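What We Bought First and What Can Wait

Since January I have been making the shopping list for our small gripper project, and I want to write down how it went before I forget the numbers. My English is not perfect, so please be patient with me.

At the start I made a mistake that I think is common. I opened the spreadsheet and wrote the most expensive thing in the first row, a robot arm. Then I tried to fit everything else under it. Jhun Ocampo looked at my sheet and asked one question: what will you do with the arm in the first month? I did not have a good answer. So we moved the arm to the last row and began again from the gripper.

The new plan has two parts. In the first part we work with hand-held grippers only. We do the tasks ourselves, by hand, and we record them. In the second part we buy the arm, and we will know much better which reach and which payload we need.

For the first part, the finger pads surprised me the most. I had put them under "small things" and gave them almost no money. But pads are a thing you use up, like printer paper. I now plan for 68 pairs for the year, and they have their own row. Anisa Entili found a supplier, Kostska, who sells them in packs and gives a lower price from 100 pairs. We did not take it. I prefer to pay a little more per pair and not be stuck with a type we may stop using.

The table was another discussion. Trultero offered us a proper workbench with a steel frame and leveling feet, and it is a beautiful bench. It was also 160 dollars more than a plain white table. We took the plain table. If the arm comes, it will need its own base anyway, so the steel bench would do its job only for a short time.

I also forgot some rows completely, and Anisa added them later: spare cables, storage drives, curtains, a second keyboard. Each one is cheap. Together they took roughly a tenth of the budget, and this hurt a little when I saw the total.

We still have not decided about the mobile base. Jhun likes the Limo and has read a lot about it. I would like to try one for a week before I write any number in the sheet, and I have asked two shops if they rent. One has answered so far, with a price for five days that I need to compare.

My next job is to ask for new quotes for the arm, because the old ones expire soon. Abdel Rahman, the shop where we got the monitors, says they can also order arms, but delivery is slow. If you bought from a small reseller like this, please write me how long you waited.
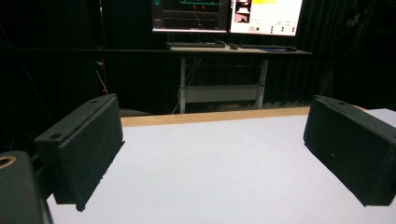 The gripper open over the white table, with the desk behind it.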